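Visit to the robot lab of Pudeo in Nustton
5 Jun 2020

I was invited to Nustton by Nathalie Leclerc, who leads the test group at Pudeo. I work with packing machines, and I wanted to hear about the fault they had in the spring. She had promised to speak openly about it, and she did.

The arms there practice simple shop tasks, such as taking goods from a basket and putting them back. Each pick has a number in the log. At pick 1013 one arm closed its fingers normally, lifted, and then did not stop at the set height. It pushed up against the rail until a technician, Ariel Fajardo, hit the red button. He was not hurt, but his hand had been inside the cell a moment before, to straighten a bag.
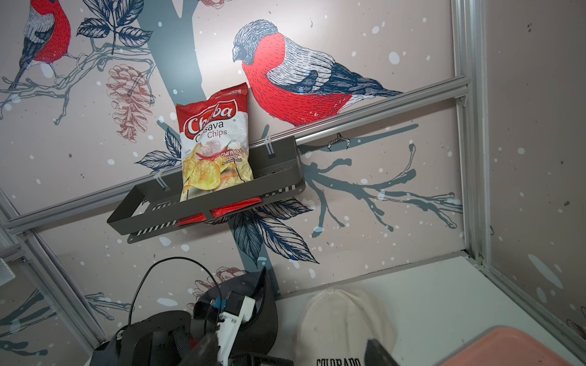
The first idea was a bad motor. They changed it, and after 663 more picks the same thing happened again. Then they looked at the cables. One cable to the wrist was a little too short, and in high positions it pulled on its plug. For a very short time the controller lost the signal and kept the last command – up. It should go to a safe stop in this case, but the time limit for lost signals was set to 3000 milliseconds. Somebody had chosen this value during the first setup and it was never changed back.

I asked why a person could reach inside with the power on. Mrs. Leclerc said that the door switch was bridged for the test days. The bridge is removed now, and the key hangs in her office. I found this the most serious part of the story, more than the cable.

The new cables come from Wong and are longer, with a clamp near the plug. Mr. Fajardo let me pull on one and the plug stayed in its place. The time limit is now much shorter, but he could not tell me the final value, it is still being tested.

A second visit is planned for September, at the Trurkadlow site.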